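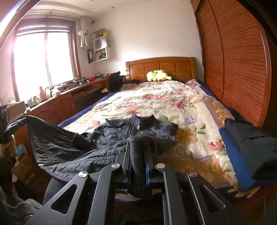
How do you fold a puffy jacket so it stays folded?

Posted by mostano_mom in Home & Laundry

Hi everybody, I hope this is the right section for this. I have been putting away the winter things a little at a time, and the sweaters are done and the scarves are done, and now I am down to the jackets and I'm stuck. The one giving me the most trouble is a dark navy quilted jacket with a zipper. It's a slippery sort of fabric, and every time I get one side folded over and reach for the other, the first side slowly puffs up and slides open again like it's taking a breath. I do all my folding on the bed (we have a great big rose blanket on there, very thick and soft, my grandmother would have adored it) and I'm starting to wonder if the soft surface is part of the problem.

I don't have closet space to hang it. The rod in the wardrobe is already full of my husband's work shirts and one suit he refuses to part with. So it has to go in a drawer or in one of the fabric bins on the shelf, and the bins are 19 inches wide, if that helps anybody picture it. I also don't want to ruin the jacket. It was a gift and it's the warmest thing I own. Do you zip it first or leave it open? Sleeves in or sleeves behind? And is it true that you shouldn't leave them squashed all summer? My sister says one thing and the lady at the dry cleaner says another, and I would love to hear from people who have a method they're happy with. Thank you so much in advance!

golestani_home

Hello and welcome! I went through this very same thing when we moved to the apartment, so let me tell you what I do, and you can take whatever part of it suits you.

Zip it all the way up first. An open jacket has two loose fronts that want to go their own way, and once it's zipped you have one piece to deal with. Then lay it face down, with the zipper against the bed, and smooth it from the collar toward the hem with your forearms, slowly, so the air goes out the bottom. I lean on mine for a little while. Bring one sleeve straight across the back, then the other one on top of it, and press again. After that fold the sides in toward the middle until it's a bit narrower than your bin. 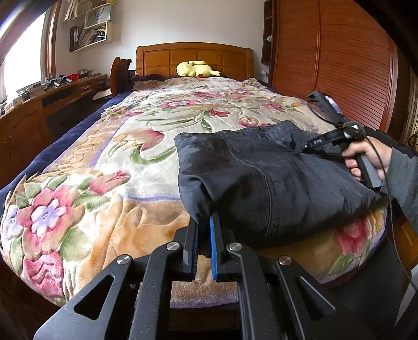
Now start from the hem and bring it up in thirds, pressing as you go, and when you get to the top tuck the whole bundle into the hood if there is one. If yours has no hood, a wide ribbon or a strip of old T-shirt tied around it works fine. Don't use rubber bands, they left a line on one of mine that took weeks to relax.

You're right about the blanket, by the way. A plush one gives under your hands, so you push down and the jacket just sinks instead of letting go of its air. I put a big bath towel down flat, or I fold the blanket back and work on the sheet. It makes more difference than you'd think! And please make sure the jacket is completely dry before it goes away, especially in the seams and the cuffs. I leave mine out overnight even when it feels dry to me.

murton77

just roll it. zip it, arms in, roll from the bottom, shove it in a pillowcase. been doing it for years, never had a problem

lestico_linens

I'd agree with most of what was said above, though I want to add something about the summer question, and sorry if this gets long. Check the tag to see what it's filled with. If it's down, give it as much room as you can spare, with nothing heavy on top, and take it out once or twice to shake it and let it puff back up. If it's polyester filling it's a little more forgiving, but a very tight squeeze for months can still leave it flat in places. I would skip the vacuum bags either way, except for a trip.

In a bin that size I'd keep it to 2 jackets at the most, standing on edge side by side like books, so you can pull one out without the other coming undone. Mine are under the bed in a cotton bag with the top left open a bit. When fall comes I put them in the dryer on the lowest setting with a couple of clean tennis balls for ten minutes or so (check the tag for this too!) and they come out nice and full again.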